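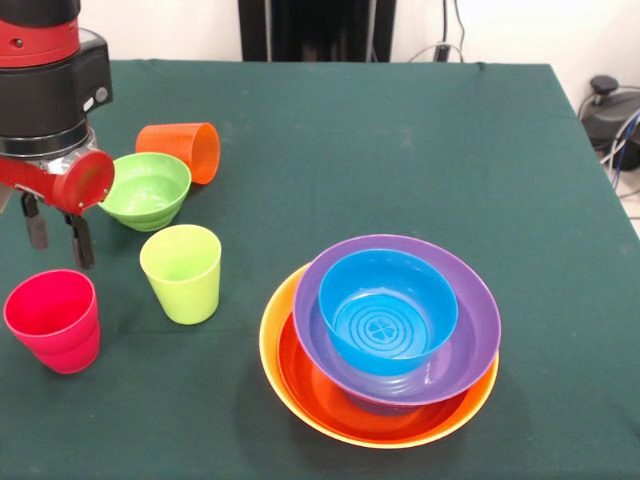 Teltatine's handling rules for shared test benches fit on two sheets, and most of the second concerns things that are not robots. Liv Ljungberg, who drafted the text for the Lallow site, starts with the layout record. An operator logs each item's position and orientation before the arm is enabled. A cup on its side is logged as such and left alone.

Release height is set per item. A stack is treated as one load, and its top rim sets the clearance for the next approach.

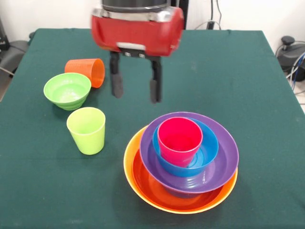 Who may change the clearance during a run? Only the operator who signed the layout record, and the arm must be in a protective stop first.

The revision issued in June added a rule on nested parts: an offset stack may be corrected by the arm, never by hand while drives are live.
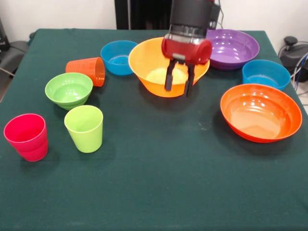

## Dropped items and floor zones

Elvira Bedoya audits benches under the Niltham procedure. She reviewed 156 run logs and found that the weakest entries dealt with the area outside the work surface. Items below table level were often missing from the record. Under the current text, anything on the floor is an event, and the run pauses until it is logged. A blue cup lying beside black cables, just past the table edge, is a case for two entries, one for the item and one for the cable route. 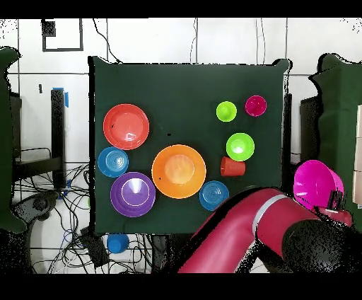

Audit intervals remain at three months.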